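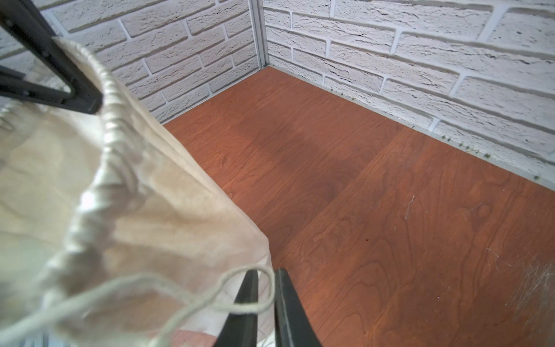

Un cordon, ça ne sert qu'à perdre du temps, selon Efraín Villca, qui m'a écrit mercredi après avoir lu l'annonce de cette causerie : on plie le haut, on met une pince à linge, et on va se coucher. Je commence par lui parce qu'il dit tout haut ce que la moitié de la salle pense déjà.

(Laisser rire. S'ils ne rient pas, continuer comme si de rien n'était.)

Bonsoir. Le titre de la soirée est « Ouvrir, verser, refermer ». J'avais proposé « Le sac », on m'a répondu que c'était un peu court.

Je parle donc du petit sac en toile à coulisse, couleur crème, celui dans lequel on range ce qu'on achète au poids. Tout le monde en a un. Il vit au fond d'un tiroir, roulé dans un autre sac, en compagnie de la liste de courses de l'an dernier. J'ai tenu pendant des années la caisse du vrac chez Gebretsadik et j'y ai vu des gens capables de monter une armoire seuls rester désarmés devant un bout de ficelle.

DIAPO SUIVANTE. Premier point, le cordon.

Le cordon passe dans un ourlet. Quand on tire, le tissu se fronce et forme un bourrelet. Jusque-là, tout va bien. Le malheur vient au moment de rouvrir, quand on tire encore, par réflexe, sur ce qui dépasse. Donc on serre. Donc on tire plus fort. J'ai assisté à des scènes très pénibles.

Pour rouvrir, on oublie le cordon. On pince le tissu froncé des deux côtés et on écarte. La boucle rentre toute seule, ou presque. Si elle s'effiloche, un point de couture au bout, ou un nœud simple. Desta Ambaye brûle les extrémités au briquet, ce qui marche sur le synthétique et donne sur le coton un résultat que je qualifierais de convaincant, mais dans l'autre sens.

(Faire passer les sacs dans les rangs. Récupérer les sacs. L'an dernier il en est revenu 3 sur 20.)

Deuxième point, le nœud. Pas de nœud double, jamais. Une rosette si vous y tenez. Celui qui fait un nœud double sur un sac de lentilles n'a pas l'intention d'en manger.

Ici, placer l'histoire du marché d'Ilier si on n'est pas en retard. Version courte : il pleuvait, le sac de pois chiches était par terre, la toile a bu. Les pois ont germé avant qu'on arrive à défaire la ficelle. On les a mangés germés, en prétendant l'avoir fait exprès.

DIAPO SUIVANTE. Elle met un peu de temps à s'afficher, boire de l'eau.
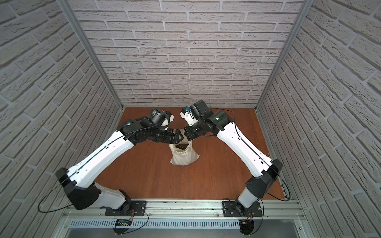

Troisième point, le rebord, et j'en fais mon cheval de bataille. Un sac souple qu'on pose ouvert se referme dès qu'on approche la cuillère, c'est dans sa nature, il n'y a pas à lui en vouloir. On retourne donc le haut vers l'extérieur, une fois pour un petit sac, deux pour un grand. Regardez celui de la diapo : le bord est roulé vers le dehors, le sac se tient debout sur la table et on voit les grains brun foncé au fond de l'ouverture. On le tient par deux côtés opposés, pas par un seul, sinon la bouche part de travers et la moitié du contenu avec. Après quoi on peut puiser, verser ou contempler, selon le tempérament.

Le rebord a un autre mérite : le cordon se trouve pris dans le repli et ne trempe plus dans la marchandise. Khang Đồng m'objecte que le repli ramasse la poussière de grains. Il a raison. On le secoue au-dessus de l'évier.

(Démonstration. Prendre le sac de café, PAS le sac de farine. Je répète pour moi-même : pas la farine.)

Quatrième point, combien on remplit. Aux deux tiers. Je sais que le sac paraît vide et que cela vous contrarie. Mais le tissu dont on se sert pour faire le rebord, puis pour froncer, il faut bien le prendre quelque part. Chez Postosico, où je me fournis, ils vendent un modèle plus haut que large et c'est le seul que je recommande, sans toucher un centime, hélas. J'en ai pesé un rempli à ma façon : 471 grammes de café en grains, et il fermait. Rempli à ras bord, il ne fermait plus, et c'est moi qui ai balayé.

DIAPO SUIVANTE. Le lavage, aller vite, tout le monde décroche.

Retourner le sac avant de le laver. Sortir les grains coincés dans la couture du fond, il y en a toujours. Laver le café à part, ou accepter que tout le reste sente le café, position que défend Mesfin Shiferaw et que je respecte. Sécher ouvert, pendu par le fond. Ne pas repasser. Si quelqu'un demande s'il faut repasser, lui demander s'il va bien.

Questions probables :

Et le bocal ? Le bocal est très bien. Faites une causerie sur le bocal.

Les mites ? Oui, la toile ne les arrête pas. Le sac sert à transporter et à dépanner, pour l'hiver entier on transvase.

Le prix ? 29 couronnes pièce au dépôt d'Unholm, quand le dépôt est ouvert.

Finir avant 20 h 30, Sota Kawaguchi a besoin de la salle pour sa chorale et il chante déjà dans le couloir. Ne pas oublier la rallonge ni le balai.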